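Category: Home Services / Landlord and Tenant Programs / Progress Reports

Posted in February by the Program Office, Mottram Home Repair Service

Domestic Plumbing and Heating Repair Program: Progress Report to the Govard Fund

This report covers the second half of the grant period. It follows the headings agreed with the Fund at the outset and should be read with the financial statement sent separately.

Scope of work

The program provides small plumbing and heating repairs to homeowners and private landlords in Mottram and Demgate. Eligible work includes leaking faucets and supply lines, failed shutoff valves, running toilets, water heater servicing, radiator valves and the replacement of worn pipe insulation. Full bathroom remodels, sewer line replacement and new boiler installations remain outside the grant and are referred to licensed contractors in the usual way.

Delivery against target

The target for the period was 840 completed visits. The service completed 829. The shortfall arose in Demgate, where access to several older apartment buildings had to be arranged through managing agents and a number of appointments were moved into the next period. Those visits are booked and will be reported when the work has been signed off.

A visit is counted as complete when the repair has been tested, the resident has signed the job sheet and the sheet has been entered in the Clultus scheduling system. Visits at which the plumber could not gain entry are not counted, although they do carry a cost. We would welcome the Fund's view on whether failed visits should be shown as a separate line in future reports.

Water heater servicing accounted for the largest share of the work, followed by shutoff valves. Many of the valves had seized in the open position, and the supply had to be turned off at the street before they could be replaced. This adds time to an otherwise short job. The standard appointment for valve work has therefore been lengthened, and dispatchers now ask the resident at the time of booking whether the main shutoff can be turned by hand.

Staffing and training

The field team was at full strength for most of the period. Two plumbers completed refresher training in backflow prevention, and the apprentice position was filled after being advertised a second time. Evening cover, which runs until 8 p.m., continues to be shared among the senior plumbers. Demand for the evening appointments is steady among tenants who work during the day, and we propose to keep them.

Materials and purchasing

Copper fittings and valve kits were bought in bulk at the start of the period and held at the Mottram depot. The Demgate van is restocked from the same supply. Parts for older radiators remain difficult to find, and the service now keeps a small stock of reconditioned valve bodies. Purchases of over $1000 continue to require approval from the program manager before an order is placed.

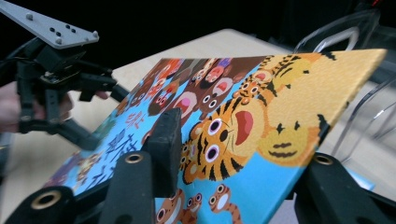
Resident feedback was gathered by means of a short card left at the end of each visit. Most of the returned cards were favorable with regard to workmanship and cleanliness. The most common complaint concerned the length of the arrival window. Dispatch has begun calling residents when the plumber leaves the previous job, and the wording of the appointment letter has been changed to explain this.

Matters for the next period

The service will complete the outstanding Demgate visits, move the remaining paper job sheets into Clultus and review the referral list of licensed contractors. A revised schedule of standard job times will be submitted to the Fund for comment. No change to the total grant is requested. We do ask that the unspent portion of the travel budget be carried forward to meet the cost of the postponed appointments.

Comments (3)

Demgate landlord: Had two valves replaced in my rental and the work was neat. Is there a way to book both units in the same building on one form? I had to fill it out twice.

Tenant, Mottram: The call before arrival made a big difference. Please keep the evening slots.

R.: Does water heater servicing cover tankless units? The page doesn't say.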